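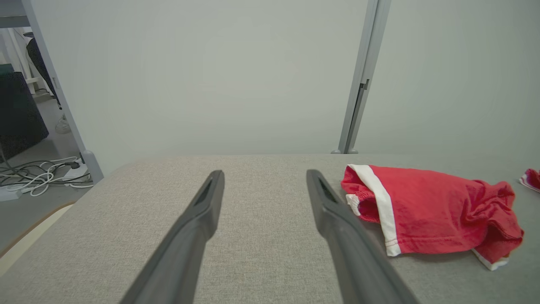
Kemstead Education Fund
Call for Application Readers – Spring Scholarship Cycle

The Kemstead Education Fund is looking for paid readers to review scholarship applications this spring. Readers score essays and short-answer responses from high school seniors and adults returning to school. The work is part-time, temporary and done from home.

Last cycle we received 879 completed applications across our four award programs. The Altier Award for first-generation students drew the most, with 346. The others are the Yin Nursing Scholarship, the Zullala Trades Grant and the Kemstead General Award.

What readers do

Each reader is assigned 60 applications. Every application is read by two people working separately. If the two scores are far apart, fund staff send it to a third reader.

You will read one personal essay and two short answers per applicant and score them with a written guide. You will also write a comment of two or three sentences on each application. Comments are for internal use and are not sent to applicants.

Transcripts, income forms and recommendation letters are checked by staff. Readers do not see them, and names and home addresses are removed from the files before you get them.

Readers do not choose the winners. Final decisions are made by the fund's board in May.

Who can apply

You must be 21 or older and live in the United States. You need either a two-year or four-year degree, a completed apprenticeship, or at least five years of work in a licensed trade. We would especially like to hear from people with a background in nursing, welding, electrical work or HVAC, as we were short of readers for the Yin and Zullala programs last time.

Teaching experience is useful but not required. You should be comfortable reading on a screen for long stretches and able to follow a scoring guide even when you disagree with parts of it.

You may not serve as a reader this year if:
You or a member of your household is applying for any Kemstead award
You have written a recommendation letter for a current applicant
You are paid to coach students on college or scholarship essays

Former award recipients are welcome, provided their last payment from the fund was in December or earlier.

Time and pay

Expect to spend five to seven hours a week for four weeks. You can work at any time of day, but half of your assigned files must be scored by the end of the second week.

Readers are paid a flat $476 for the full set, including training. Payment is by check or direct deposit within three weeks of your last submitted score. Partial sets are paid per file – ask the office for the rate if you think you may not be able to finish.

Training is one two-hour session held online. It includes a practice round with five old essays, used with permission. You must attend before files are released to you.

How to apply

Send a resume and a short note (one page at most) saying which program you would prefer to read for and why. Please list any high schools or colleges where you work or have close family enrolled so we can avoid assigning you those files. No writing sample is needed.

Applications for reader positions must reach the fund office by 2/22/25. Use the form on the Readers page or drop off a paper copy at the front desk. We will answer everyone, including those we can't place this year.

Returning readers do not need to send a new resume. Fill in the short availability form instead, and note any change of address or bank details.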